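3.2 Soaking, salting and the texture of cooked pulses

The beans used throughout were dried white haricots of the Limeck variety, bought in a single lot and stored at room temperature in sealed tubs. Beans with split skins were removed by hand before weighing. Each batch consisted of 500 g of dry beans, rinsed once in cold tap water and drained for two minutes. Batches were assigned to one of three soaking treatments: no soak, a plain overnight soak, or an overnight soak in salted water. The salt was dissolved fully before the beans were added, and the soaking water was thrown away in every case.

Soaked batches were cooked in fresh water in a covered Wostar stockpot on an electric hob. The pot was brought to a full boil, held there for ten minutes and then turned down to a gentle simmer. No ham, stock or acid was added at this stage, as both tomato and vinegar are known to slow softening and would have masked the effect of the soak. 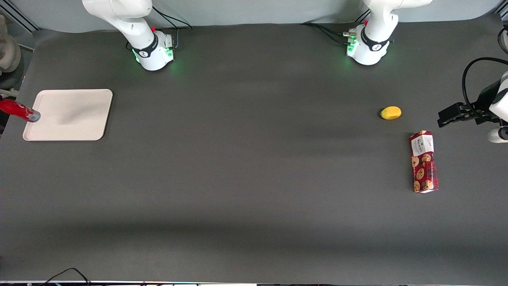 Softening was judged by a pinch test on beans lifted from the middle of the pot. A batch was recorded as done when every bean in the sample could be crushed between finger and thumb without a chalky centre. The test is crude, but it is the one most home cooks use, and the two assessors agreed on all but a handful of samples. Where they disagreed, the later time was kept.

Plain soaking shortened the simmer by 28 minutes on average compared with unsoaked beans. Salted soaking shortened it by 46 minutes. The difference between the two soaked treatments was larger than we had expected from the March trials, in which a weaker brine was used and the beans came from an older lot. Skins in the salted batches were more tender and fewer of them burst – a point that matters more in a clear broth than in a thick soup, where some broken beans are wanted.

Water uptake did not explain the result. Beans from the plain and salted soaks had gained nearly the same weight by morning, and the small gap that remained went in favour of the plain soak. The usual account is that sodium takes the place of some of the calcium and magnesium in the skin, weakening the pectin there. Our results are in line with that account but do not test it directly.

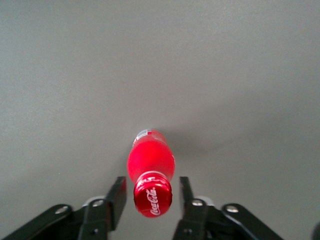 Vol. 28, No. 3

Unsoaked beans gave the most uneven batches. Soft and firm beans were often found in the same spoonful, and longer simmering mended the firm ones only at the cost of the rest. Tasters nonetheless scored the broth from unsoaked beans highest for flavour and colour. This agrees with an instruction in the handwritten Narkotura household book, begun in 1830, which has the cook put the beans on dry "with the bone, from the morning" and makes no mention of soaking. Kalinowski (Zuzanna Kalinowski, personal communication) reports the same preference among cooks in the Yen valley, who thicken the soup by mashing a ladleful of beans against the side of the pot.

Salt carried over from the brine was modest. Soups made from brined beans needed less seasoning at the table, and a recipe that also calls for smoked ham should have its added salt cut back accordingly. We did not measure sodium in the finished soup.

Two limits should be noted. Tap water at the test kitchen is moderately hard, and cooks with soft water may find a smaller gain from brining. All batches were also cooked at one pot size. A larger pot takes longer to reach the boil, and part of the softening would then take place before the simmer is timed.
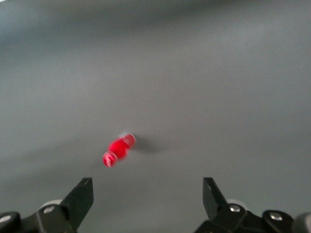
Figure 4. Small red object on a grey surface.

3.3 Order of adding vegetables

Carrot, celery and onion were cut to an even dice and added either at the start of the simmer or once the beans had passed the pinch test. Early addition gave a sweeter broth and very soft vegetables. Late addition kept the carrot firm but left the celery tasting raw in two batches – these were simmered again and scored a second time. Bean texture was the same under both orders.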